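Catacutan Textile Store
Frequently Asked Questions

General

What is the Textile Store?

The Textile Store collects surplus fabric from manufacturers, fitters and private households and makes it available to schools, theatre groups, charities and registered individual makers. It is operated by the Prasutitz Trust from the ground floor of Catacutan House. The Store does not sell fabric by the metre. Members pay an annual fee and may then collect fabric up to the allowance attached to their membership.

Who may become a member?

Membership is open to any school, college, nursery, care home, registered charity or amateur performing group. Individual makers may also apply, provided that they live or work within the district. There were 433 active memberships at the time of the last annual report, of which 62 were held by schools.

Businesses are not eligible for membership. A sole trader whose main work is teaching a textile craft may apply as an individual maker and should enclose a short note describing the classes offered.

How do I apply?

Application forms may be completed at the front desk or downloaded from the Membership page. Groups should name one main contact and may name up to two further people who are permitted to collect on their behalf. Please bring proof of address. Schools and colleges may instead send a letter on headed paper.

A decision is normally given within four weeks. Applications received in December are considered in January.

Is a reduced fee available?

Yes. A reduced fee applies to individual makers who are in full-time education or who receive a means-tested benefit. Groups with no paid staff may also apply for the reduced rate. The reduction is not backdated, and it must be requested again at each renewal.

Choosing and collecting fabric

How much fabric may I take?

Allowances are set by weight. All fabric is weighed at the desk before it leaves the building, and the weight is entered on the membership record. Any part of the allowance not used by the renewal date is lost. It may not be transferred to another member.

Heavy materials such as canvas, blackout lining and carpet backing are weighed at half their actual weight. This arrangement was introduced after theatre groups reported that a single set of stage drapes could use up most of a year's allowance.

May I reserve a particular fabric?

Fabric may be put aside for two working days on request. The member's name and number must be pinned to the roll. Rolls that have not been collected by closing time on the second day are returned to the shelves without further notice. The Store regrets that it cannot send samples by post.

Can you tell me what a fabric is made of?

Where the donor has supplied a fibre content, it is written on the shelf label. Many donations arrive without this information. Staff may offer an opinion, but this should not be relied upon where the content matters, for example in the case of an allergy or where a fabric is to be dyed.

Is the fabric safe to use for furniture or stage curtains?

The Store does not test fabric for fire resistance. A small number of rolls are accompanied by a certificate from the original supplier, and a copy may be requested at the desk. In all other cases the member is responsible for arranging any treatment or testing that the law or the venue requires. Groups performing in a public hall are advised to speak to the hall manager before making their choice.

Should fabric be washed before use?

The Store recommends that all washable fabric is washed once before it is cut. Cotton and linen may shrink, and dark colours may lose dye in the first wash. Wool and anything of unknown content should be tried first on a small piece, which should be measured before and after washing.

May I cut fabric at the Store?

A cutting table is provided at the rear of the room and may be used between 10.00 am and 3.30 pm. Shears are available from the desk and must be returned there. Members are asked to cut straight across the full width of a roll. Shapes should not be cut from the middle, as what remains is of little use to others.

Donating fabric

What do you accept?

The Store welcomes clean, dry fabric in pieces larger than a pillowcase. Curtains are accepted once hooks and weights have been removed. Thread, zips, buttons and trimmings are also accepted if they are sorted into bags by type.

We are unable to take used clothing, duvets, pillows, foam or any item that is damp, mouldy or strongly scented. Clothing may be left at the Tivov Road recycling point.

Do you collect from businesses?

Collections are arranged for donations of ten full rolls or more. Enquiries should be addressed to Bheki Sithole, Donations Officer, giving the address, the number of rolls and details of any steps or narrow doors. The Verico estate is served by a regular collection, and firms based there need only leave their rolls at the gatehouse.

How should fabric be prepared for donation?

Large pieces should be rolled or folded loosely, with the right side inwards. Please remove pins and staples. Known faults, such as fading along a fold, may be marked with a strip of masking tape. Fabric is opened out on arrival and looked over before it is given a shelf label.

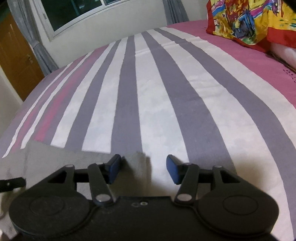
Contact and opening hours

The Store is open to members from 9.30 am to 4.00 pm on weekdays and is closed on public holidays. Enquiries that are not covered on this page may be made in person at the front desk or through the Contact form. Please quote your membership number where you have one.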